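Siiri Leinonen
Notes on the grasp planner for soft goods, mostly so I stop explaining it in the hallway. Thread.

The old planner treated a cushion as a rigid box. Fit a cuboid to the points, pick the nearest edge, close. Fine for cartons. On anything with filling, the edge moves as soon as the fingers touch it and the fit is stale before the lift starts.

Skurdale (our planning layer) now proposes corners first. A corner gives the gripper material on two sides, so a few centimetres of error in the centre estimate matters less.

Cost is approach angle plus expected sag plus distance to known clutter. Sag is a lookup table, filled in by Lenni Kuusisto. It is ugly and it beats the learned version we had in April.

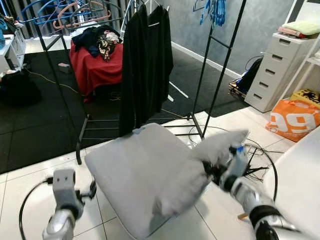

Replanning runs at 8 Hz during the lift. We tried 28. The extra cycles mostly chased noise in the depth data, and the wrist picked up a visible tremor from it.

Bigger problem is self-occlusion. Once a one-handed lift starts, the object blocks most of what the head camera needs for the next step. We freeze the background map at grasp time and only update cells outside the predicted outline of the object.

Frozen cells expire after 85 planner cycles. Before that change, a hanging sleeve could stay in the map as an obstacle long after it had swung away.

Dark fabric still returns poor depth. Masico fills the holes from colour, which works on flat cloth and fails on folds. For now, any hole wider than the gripper is treated as occupied.

Median planning time is around 115 ms on the desktop. I have no numbers for the onboard computer yet.

Config changes: corner_first is on by default, max_sag is now in metres. If your files still have it in millimetres the loader will refuse them. Lenni has a conversion script, ask him for the second version.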